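Skemthorpe Shared Workshop – Help Requests
Ticket: Mosoti arm, wrist camera loses the target on close approach
Opened by: Ravinder Lapointe
Bench: 7
Status: Open, waiting on a part

What's going on

Hello all, and thank you to whoever left the good hex keys out on Friday, they saved my evening. I have been building a small arm at home and bringing it in for the fiddly bits. It runs a Mosoti wrist board with the Grarnau vision add-on, and the idea is that it will pick produce off the kitchen counter and put it in a bowl without bruising anything. From farther back it does lovely work. The box on the preview sits right on the target and follows it if I nudge things along. Then the arm comes in for the last stretch, the box starts to jump, and the log fills up with this:

target lost (edge count low)
retry 1 of 3
retry 2 of 3
retry 3 of 3
approach aborted, returning to home

What I've tried so far

I started with the cable, because it is nearly always the cable with me. Swapped it for the short one from the parts drawer and got the same message. Next I found that the camera had been mounted upside down in my settings, so I set the rotation to 180, which fixed a different problem I had been blaming on the wrist motor (a happy accident!). After that I slowed the approach to the lowest speed and ran it 8 times with a tomato on the patterned mat. Every run quit at the same distance, so at least it is consistent.

I then pulled up the close view to see what the software has to work with. On the left you still get the curve of the tomato against the mat, but the fruit runs right out of view on the other side, and there is a pale shiny patch near the middle. My guess is that the tracker wants a whole outline and can't find one, and that the glare isn't helping either.

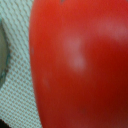 Where I'm at now

I have turned off the outline check for the final part of the move, so the arm goes on the last good position it had. It no longer aborts, but it stops a little to one side of where I want it, and I don't love letting it travel blind – not near the good dishes, anyway.

A wider lens is on order from the shop in Skultstead. Meanwhile, does anyone have a scrap of diffuser sheet I could tape over the lamp? And if you have used the Grarnau add-on up close, I'd be very glad to know which tracking mode you settled on. I'll be at bench 7 most evenings in August, and I'll add the new log here once the lens is fitted.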